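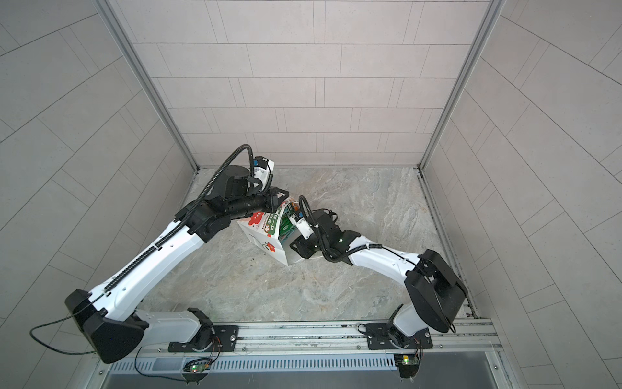 白色纸袋，红绿两色印花。

**主题：** Re: Re: 纸袋能不能全面替掉塑料周转袋（Wada 收纳与包装列表）

各位好：

上一封关于纸袋的长信我读了两遍，第一遍在早上，看得挺高兴，第二遍在下午，越看越觉得有几处说得太满。先把原文贴在下面，我逐段回。原文较长，只留了我要回的部分，省略的地方用省略号标出，没有改字。

> 我们在 Seden 店试了 4 个月，结论很明确：白色纸袋完全可以替掉塑料周转袋，顾客喜欢，店员也喜欢。红绿印花的那一款尤其受欢迎，摆在柜台上好看，带回家以后大家也愿意留着继续用。

“结论很明确”这句我不太同意。顾客喜欢和店员喜欢是两件事，怎么知道的也没写。如果是在柜台边随口问的，那我在柜台边也会说喜欢，袋子是白送的，谁会当着店员的面说不好。带回家以后还用不用，店里看不到。我自己家里就有一只抽屉塞满了纸袋，按这封信的算法，它们全部属于“愿意留着继续用”。上一次从里面拿一只出来用是什么时候，我想不起来了。

另外，红绿印花在白底上好看，这我承认。但是信里把好看和好用混着说，后面好几段都是这样。印花和袋子能装多少东西没有关系。我更想知道的是印花会不会蹭掉色，尤其是袋子里装浅色衣物或者毛巾的时候。信里一个字没提。以前有人在列表上抱怨过 Ullovero 的深红色袋子，说装了一路的白围巾上沾了粉色，后来讨论转到缎带上去了，没有下文。如果那位还在列表里，麻烦说一声后来怎么样了。

> 使用记录也附上：期初库存 1,208 只，期末剩 342 只，损耗极低。

这里我看了很久没看懂。从 1,208 到 342，中间少掉的那些，是发给顾客的，还是破了扔掉的，还是店里自己拿去装杂物了？“损耗极低”是拿什么除以什么？按我的理解，一只袋子发出去，库存就少一只，跟损耗没有关系；一只袋子在打包时撕坏了，换一只新的，库存也少一只，这才叫损耗。两种情况在这张表上长得一模一样。要是店里没有单独记撕坏的，那就只能说不知道，写“极低”没有根据。

我不是故意挑刺（好吧，有一点）。我们那边前年也记过类似的东西，用的是一张贴在墙上的纸，撕坏一只画一道。头一个星期大家画得很认真，后来忙起来就没人画了，月底一看，后半个月一道都没有。要是照那张纸写报告，也可以写成“损耗逐周下降直至为零”。所以我现在看到这类数字，第一个反应就是问谁记的、什么时候记的。

> 打包手法其实很简单，新人看一遍就会。先把袋口撑开，手伸进去把底压平，重的放下面，轻的放上面，最后袋口对齐折一下，贴一张贴纸。

手法确实不难，难的是每天做到晚上还按这个手法做。我说几个我们这边常见的毛病，供大家对照。

**撑袋口。** 纸袋从一摞里取出来的时候，两层纸是贴着的，静电、潮气、印刷时留下的一点点粘，都会让它不好开。店员急的时候就捏着上沿一边往外扯，扯得不正，受力全在侧边折缝附近，口子往往就从那儿开始。我的建议是捏上沿的中段，先轻轻提起来一点，让袋身自己松一松，再去撑。说是建议，其实我也没有做过对比，只是我自己这么弄撕得少一些，大家可以不信。

**压底。** 信里说手伸进去把底压平，我同意。可是尺寸小的袋子手根本伸不进去，尤其冬天袖子厚。有人用尺子，有人用卷起来的报纸，有人干脆在台面上磕两下。磕两下的最快，也最容易把底角磕皱，角一皱，放进盒子就歪，提起来就往一边斜。

**重下轻上。** 这条写在所有的打包说明里，也是所有打包说明里最没用的一条。顾客买东西不按重量顺序买。先扫的是饼干，后扫的是玻璃罐，后面还排着人，店员是停下来把饼干拿出来重放，还是把玻璃罐从旁边塞进去？你我都知道答案。真要做到，得在扫码那一步就分开放，那要改的是柜台的宽度，跟用纸袋还是塑料袋没关系。

**折口贴纸。** 这一步我最怀疑。贴纸一贴，顾客到家必须撕，撕的时候连印花一起带下来一块，袋子上沿就毛了。前面才说过大家愿意留着继续用，后面就教店员贴贴纸，这两句话放在同一封信里，写的时候没有觉得别扭吗？想让人留着用，就别贴；非要贴，就用低粘的，贴之前先在废袋子上试一下揭不揭得下来。

> 纸袋对台面的要求也比塑料袋低，什么地方都能用。

这句恰好反了，至少在我们这里是反的。塑料袋放在湿台面上，擦一擦就好；纸袋放在湿台面上，底就软了。还有碎屑。地面或者台面上有几粒小碎渣，塑料袋无所谓，白纸袋拖过去很可能就是一道灰印子，白底尤其显眼。带花纹的地面和台面还有个麻烦，米色灰色白色搅在一起的那种大理石纹，掉了渣不容易看见，等看见的时候往往已经粘在袋底了。所以我们后来规定，放袋子之前先拿干布抹一遍，不管看上去干不干净。这条规定执行得怎么样，我就不吹了。

顺便问一句，有没有人在纯色台面和花纹台面上都干过的，说说哪种省事。我一直觉得打包台应该用单色的，浅灰就行，但是装修的人每次都给我推荐花纹，说耐脏。耐脏的意思大概就是脏了看不出来，对打包来说正好是坏处。

> 折叠以后占地很小，Voltine 的立式收纳架一格就能放下一整摞，比塑料袋整齐得多。

Voltine 那个架子我也有，用了不短的时间，可以说几句。新袋子平放，一格确实能放一摞，整整齐齐，拍出来很好看。问题出在用过一次、重新折回去的袋子上。折痕不会老老实实回到原来的位置，底部会鼓，鼓的地方都在同一侧，叠到一定高度就往前滑。我试过一正一反交错着放，好一些，取的时候又得翻面。试过竖着插，上沿露在外面的部分会卷。试过在最上面压一块木板，取一只就得把木板搬开一次，压了两天就没人压了，木板现在拿来垫花盆。

至于塑料袋不整齐，这是因为大家都把塑料袋揉成团塞进另一个塑料袋里。要是像折纸袋那样花工夫去折，塑料袋也可以很整齐，还更薄。拿认真折的纸袋去和随手揉的塑料袋比，比不出什么来。

> 综上，建议列表内各店下个季度起统一换成纸袋，集中向一家订货，可以谈到更好的价格。

我对“统一”这两个字比较警惕。Seden 店主要卖什么我不是特别清楚，从信里看像是礼品和干货居多，那纸袋当然合适。我们这边有相当一部分是冷藏的，从柜子里拿出来没一会儿外面就结水珠，装进纸袋走到车站，袋底什么样大家可以自己想。也有店家主要卖长条形的东西，现有这几个尺寸没有一个装得下。要统一，先得把各店装的是什么列出来，列完之后恐怕就不想统一了。

价格那一条也没有数。集中订货能便宜多少？运到各店的分拨谁来出？仓库放在谁那里？纸比塑料重，也比塑料占地方，受潮了整箱报废，这个风险由谁担？单价便宜一点，加上这些，未必还便宜。我没有算过，所以我不说它一定不便宜，我只是说信里也没有算过。

再补一点和颜色有关的。红绿印花放在年底很应景，过了年还剩一堆怎么办？信里说期末剩 342 只，我很好奇这批现在在哪里。三月份拿红绿相间的袋子装东西，有的顾客不在意，有的顾客会问一句“这是去年的吧”。我被问过，回答说是，对方就笑了笑，也没有怎么样，可是店员后来就不爱用那一摞，专挑素的拿，印花的一直沉在底下。如果真要订，我倾向于大部分订纯白的，印花的少订，用完就算。

为了不让这封信全是反对，我也说说我觉得可以做的事：

- 想试纸袋的店接着试，不必等别人，也不必拉别人一起。
- 试的时候把“发出去的”和“弄坏的”分两栏记，哪怕记得粗糙。弄坏的再写一句坏在哪里，上沿、提手、侧缝还是底。
- 装冷藏品的先别换。或者换了以后在里面垫一层，垫什么、垫了以后还环不环保，另开一个主题讨论，别在这个主题下面吵。
- 贴纸停掉，看看有没有顾客问起。我猜没有。
- 掉色的事找一块旧白布，在印花上来回擦，干的擦一遍，沾点水再擦一遍，把布留着。别只写“不掉色”三个字发上来。

关于提手我没怎么说，是因为信里也没说。绳提手和纸提手差别很大，绳的勒手，纸的怕拧，没有提手的只能抱着走或者捏着上沿。捏上沿这件事店里天天在做，从台面这头挪到那头，从来没有人觉得算搬运，可是上沿受的罪一点不少。我现在看人打包，眼睛总是先往那里看，看捏在哪儿，捏得正不正。大概是撕坏的袋子见多了。

有人私下问我是不是收了塑料袋厂的钱。没有。我们店里现在两种都有，左边挂钩挂塑料的，右边架子放纸的，由店员自己决定拿哪个，结果是离手近的那个用得快。后来我把左右对调过一次，结果还是离手近的那个用得快。这件事我认为比任何一份顾客意见都说明问题，至于说明了什么问题，我还在想。

Seden 店那边如果方便，请把记录表的原样发上来，手写的也行，不用誊。特别想看的是期初那个数怎么来的，是拆箱数过，还是照着送货单抄的。送货单上的数我一向当参考看，我们去年有一箱比单子上少了约 4 只，打电话过去，对方说纸张厚薄有误差，按重量装箱就是这样。我说那你们单子上就别写只数，写重量好了。对方说系统里只有“只”这个单位。就这样挂了。

还有哪家换过又换回来的，也请出来说说。列表上换过去的都会写信，换回来的从来不写，光看来信，好像所有人都成功了。

回复请直接发列表，不要只回给我，上次有三封写得很好的都掉在我的收件箱里，别人没看到。引用原文的时候请删掉不相干的部分，也别把上面那个附图再带一遍，有人的邮箱很小。

一个爱唱反调的列表成员

--
Wada 收纳与包装列表
退订：发一封空信到列表地址，主题写“退订”
发帖前请先查旧帖，尤其是缎带和掉色两个主题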